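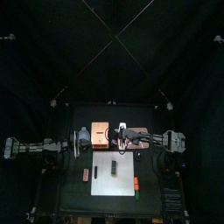 The Brerus table mat is the one thing in our shop that I'd keep if I had to give back everything else. It's a plain rectangle you put on a table, and I know how that sounds, but a good mat changes how you use a table! Small things stay together, your eye knows where to go, and when you need the table back for supper you pick up the whole mess by two corners. Color matters a lot more than people expect, too. A tan-brown mat on a black tabletop gives you a clear work area, and even a jumble of white and pinkish-red items is easy to pick out against it. So if your table is dark, go light or middling with the mat. If your table is pale, you can have fun and go as dark as you like.

Brerus Table Mat, Standard
Made by Grusix
Price: $29
Thickness: 2 mm
Colors: sand, tan, moss, charcoal
Face: 100% wool felt
Back: natural rubber, thin coat
Edges: cut and sealed, no stitching
In stock: sand, tan, charcoal (moss is due back in February)

We've sold mats from three makers over the years and this is the first one that lies flat straight out of the tube. You unroll it, give it a push with your palm, and it's down. The older Bramach mat was thicker and very comfortable under the wrists, but the corners liked to lift and you'd end up parking a mug on each one. (Some of you loved that mat. I did too, on days when I had enough mugs.)

What do people use it for? Beads, mostly, and watch parts, fishing flies, seed sorting, jigsaw puzzles, model trains. One customer shells peas on hers. The felt has enough grip that a bead stops where you drop it, yet you can still sweep a pile across with the side of your hand. Fine glitter is the one thing I'd keep off it. You will be finding glitter for years.

Cutting: please don't. A craft knife goes straight through at this thickness and into your table. Put a proper cutting board on top and the mat will hold the board still very nicely.

Trimming to size is fine, though! Turn it face down, mark the back in pencil, and use long scissors. The rubber keeps the new edge from fraying, so there's no need to glue or bind anything. I cut one up for our kitchen drawers and had enough left over for a set of coasters. 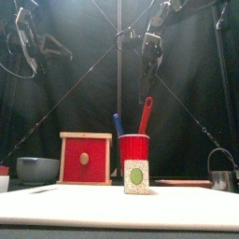
Speckled box with a green oval on a white board, with a red cup behind it.

On white tables I lean toward charcoal or moss. Sand looks lovely in the tube and then sort of melts away once it's down on a pale surface, and you lose that nice sharp edge. If you really want sand on white, order a swatch first. They're free, just add one to your cart.

Care

Shake it outdoors. For lint, a strip of packing tape works better than any roller I've tried. Spots come out with cool water and a drop of dish soap, dabbed and never scrubbed, then dry it flat. No washing machine and no dryer. Roll it with the felt on the outside when you put it away, and it will settle flat again much faster.

A new mat has a light rubber smell for the first few days. Leave it by an open window.

Shipping and returns

Mats ship rolled in a cardboard tube. You have 30 days to send one back as long as it hasn't been trimmed. Swatches you can keep.

Also from Grusix: the Jakab tray, a shallow lift-out tray made to sit on the Standard mat. It doesn't fit the old Bramach size.

Reader comments (3)

Béla Kiss
Got the charcoal for sorting screws and love it. The tape trick works great. Any chance of a longer one for a workbench?

pinecone_annie
I trimmed mine with kitchen scissors and it came out a bit wavy. My fault, the long scissors advice is right. Still use it every day!

Dot M.
Does the back mark a waxed table? Mine is old pine and I'm nervous about it.

Reply from the shop: Dot, I'd put a sheet of plain paper under it on fresh wax. Béla, we've asked them for a long one and will post here if they say yes.

We use cookies to remember your cart. By staying on this site you agree to our use of cookies. OK | Settings

Contact us | © 2018 | Back to top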